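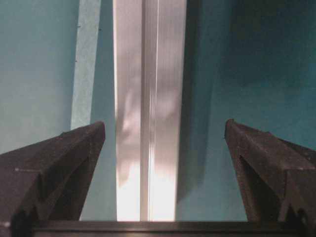
Jadwiga Tokarz wrote in after the last post to ask why we don't just threshold harder and be done with it. Her line lost plenty of shiny stock to bad masks before they gave up on brightness altogether, she says, and she'd like to know if we've hit the same wall yet.

Yes. Hit it all week. Quick update before I have to get back to it, 10/27/25.

So the wrist view of anything reflective is a mess. The lower half goes almost pure white right above the gripper body, and whatever is left up top is gray mush full of smeared reflections. The segmenter (we call it Vunton, don't ask, Lesego named it) was trained mostly on matte stuff. Give it a glossy panel and it cheerfully cuts it in two along the bright line down the middle. Two objects, two grasp candidates, one on each half. The planner picks whichever scores higher and comes in off center. Great.

Threshold harder: tried it. You get a lovely mask of the glare and nothing else. Top half gone. Then the object's height is wrong and the approach pose is wrong too.

What is sort of working now:

Dropped auto exposure for the final approach. It was hunting every time the fingers got close, and the mask flickered along with it. Locked at 700 microseconds. Upper part is darker than I'd like but the edges hold still — and edges are what I need.

Merge step after the segmenter. If two masks share a long straight border and their outer edges are close to parallel, treat them as one candidate and recompute the center. Dumb rule. Catches most of it. Will absolutely break when we put two real panels side by side, I know, Sizwe already told me, there's a ticket.

Ignore the shadow. The dark band beside a part kept getting pulled in as part of it, so the width came out too big and the fingers opened wider then they needed to. Added a check on hue: if it's just a darker version of the background it goes back to being background. Teal mat helps alot here, glad we didn't go with the gray one.

Finger mask is now computed from the actual jaw width instead of a fixed PNG. Should have done this in the spring. The old one left a sliver of fingertip at some openings and the depth fill treated it like an obstacle. Braulio spent a whole afternoon blaming the planner for that. Sorry Braulio.

Replayed the logs with all of that switched on. 1,220 approaches, and 45 still end with the center on the wrong side of the seam. Before the merge step I stopped looking at the number because it was making me sad. Of those 45, most are panels leaning a bit, where the outer edges aren't parallel enough and my rule says no thanks. Could loosen the tolerance. Don't want to loosen the tolerance.

Other idea, from Charmaine: quit trusting one view. Stop short, shift the wrist sideways a little, grab a second one. Reflections slide around when you move, real edges stay where geometry says they should. Costs time on every pick tho, and cycle time is the one thing people upstairs ask me about. Maybe only trigger it when the merge step fires? That's my plan for this week anyway.

Also tooling gripe. The replay viewer still drops the exposure value from the log header, so I've been matching it by timestamp like an animal. Fix is sitting in a branch called givberg-viewer, needs a review, Lesego if you are reading this please please.

To answer the actual question, Jadwiga — no, we haven't given up on brightness, but it's demoted. It gets a vote and not much more. What did you switch to? If it's polarizing filters I'd love to hear how much light you lost, because at 700 I don't have a lot to spare.

Trying to have the second view thing merged before the December freeze. Ok, replay job just finished, gotta go look.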